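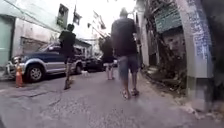 4. Setting Up the Made-to-Order Kiosk

This section covers first-time setup of the Zindham order kiosk in a convenience store or fuel station shop with a hot and cold food counter. Complete Section 3 (Mounting and Power) before you begin. Setup must be done by a shift lead or manager with a four-digit store code.

4.1 Before you start

You will need:
The store code and the manager card
A wired network connection at the counter
One roll of kitchen ticket paper, loaded in the Onon printer
The current sandwich and drinks menu, with prices

Caution: Do not connect the kiosk to the fuel pump controller network. The two systems use different address ranges, and a conflict can stop card payments at the pumps.

4.2 First start

1. Turn on the ticket printer and wait for the green light.
2. Press and hold the power button on the lower edge of the kiosk for 5 seconds.
3. When the language screen opens, select English (US) and touch Next.
4. Enter the store code. After three wrong entries the kiosk locks for ten minutes.
5. Swipe the manager card.
6. Check the store name and street address. These lines print on every customer receipt. To correct them, touch Edit, make the change and touch Save.

Note: Kiosks shipped before April have the older start screen, which asks for the manager card first. Steps 4 and 5 are reversed on these units.

4.3 Loading the menu

1. From the Manager screen, touch Menu, then Load from Store Server.
2. Select the menu file for your region. A file can hold up to 500 items, including add-ons such as extra cheese or a second roll.
3. Touch Load. Do not open the cabinet or pull the network cable while the progress bar is showing.
4. Open Hoagies and Subs and compare each price with the printed menu.
5. Repeat step 4 for Breakfast, Hot Drinks and Sides.
6. Touch Publish.

Items with no price are hidden from customers. They still appear on the Manager screen, marked with a gray bar.

4.4 Connecting the kitchen display

The Qiu display shows open orders to the staff making the food. One display can serve up to four kiosks.

1. On the kiosk, touch Devices, then Kitchen Display, then Pair.
2. Type the six-character code shown on the display.
3. Touch Send Test Order. A test order has the number 000 and is not added to the sales total.
4. Clear the test order by touching it twice on the display.

If the test order prints but does not show on the display, check that both devices are on the same network – the store name in the top corner of each screen must match.

4.5 Order numbers and storage

Order numbers start again at 001 when the store day closes. The kiosk keeps the last 2,000 orders in its own memory and deletes the oldest first. Stores that need longer records should turn on nightly export in Section 7.

Caution: Resetting the kiosk erases all stored orders. Run an export first.

4.6 Error messages

E11 – Ticket paper out or cover open. Reload the paper and close the cover until it clicks.
E14 – Menu file does not match the region. Load the correct file.
E20 – Kitchen display not found. Repeat 4.4.
E32 – Card reader fault. Turn the kiosk off, wait one minute and restart. If the message returns, do not open the reader. Call Rerkura Service.

Section revised 3 Feb 2018. Send corrections to Kirsten Bech, Technical Manuals.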